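Ok budget thread, because three people asked and I keep typing the same answer in DMs. How we plan equipment for a garment handling project when the number you got is smaller than the number you wanted. Typing fast between meetings, sorry in advance

1/ Start with the hand tools, not the arms. I know. The arms are what everybody wants to see on the tour. But the first line on my sheet is hand-held grippers, and how many people will be holding one at the same time

2/ We did it the other way round in February. Signed for the mobile units first, then had almost nothing left for the small stuff. Bohdan was right and has been very nice about it, mostly

3/ Small stuff = cables, clips, cloths, stands, chargers, spare jaws, labels, a decent chair. None of it gets its own slide. On our sheet it came to 47 lines. FORTY SEVEN. The arms are three

4/ Quote from Sellitz for the gripper kit was fine. Quote from Foduden was lower but spares were seperate, and once Liesl added the spares back in they were 30 dollars apart. Always ask for the price with spares. Ask twice
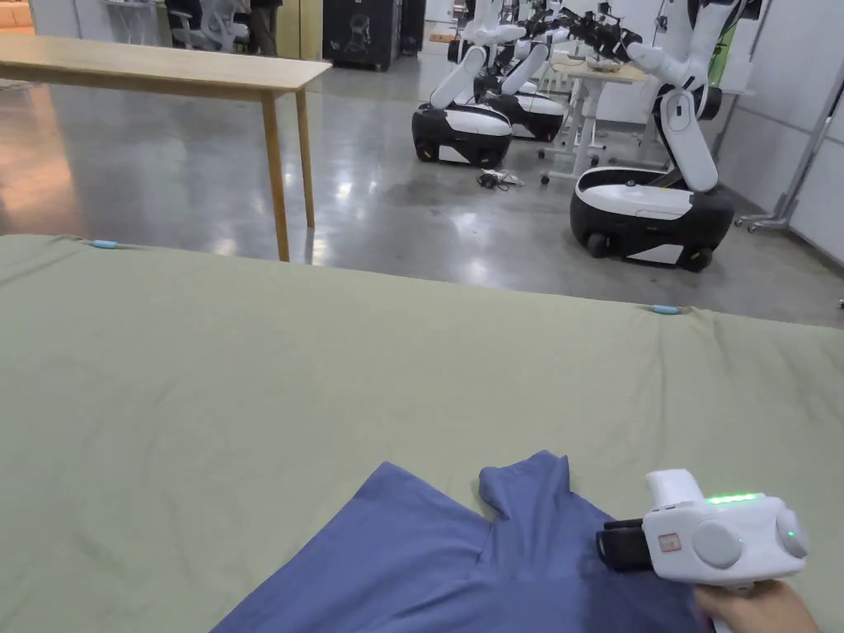
Blue tee on the green cloth, gripper closed on a fold. Mobile units behind.

5/ Folding work eats table space. Whatever surface you measured, go bigger. A T-shirt is small until it's half open and somebody needs room for an elbow

6/ Cloth: buy more than one. Same color, same batch if you can get it. We bought one, loved it, went back, and the shade had changed. Kobzar will cut to size and hem it, small fee, worth it

7/ And clips! Get clips. A pack costs less than lunch and a sliding cloth will drive you up the wall

8/ Garments. People forget the garments are a budget line. We put down 200 pieces for the first order, mixed sizes, mostly plain tees. Danylo wanted hoodies in there too. Hoodies are phase two, Danylo

9/ Plan for them wearing out. Fabric that gets picked up and folded all day goes soft and stops acting like new fabric. I have a replacement line every quarter and finance has questioned it every quarter

10/ Floor. Measure it with the bases parked AND with people walking past them. Our first layout had every unit on it and no route to the cabinets. Miroslava caught it with a roll of masking tape, an hour before the order went in

11/ Power and cable runs - get the electrician in before delivery. We had that quote as "later" on the sheet. Later was 2,011 dollars

12/ Stuff I'd lease: mobile bases, if the vendor will swap them mid term. Stuff I'd buy: grippers, tables, anything that lives on a shelf. Stuff I'd borrow from another department and "forget" to return: rolling stands

13/ Training hours go in the equipment budget. Fight for this one. If they sit in someone elses budget they get cut first and then you own hardware that two people know how to use

14/ Service contract: read what counts as a visit. With one vendor (not naming) a phone call was a visit

15/ Someone asked about the Grirkstead site. Same list, smaller room, one mobile unit to start. Kavinda is running that plan and his sheet is much tidier than mine, go bother him

16/ Order of purchase if I did it again: tables, cloth, grippers, garments, power, training, THEN arms. You can get a lot of folding done by hand with the gripper while you wait on lead times

17/ Next round of numbers is due 25th June. If you have a supplier for spare jaws that answers email, please please reply

18/ edit to 4, Liesl says it was before shipping. Ok. Ask for shipping too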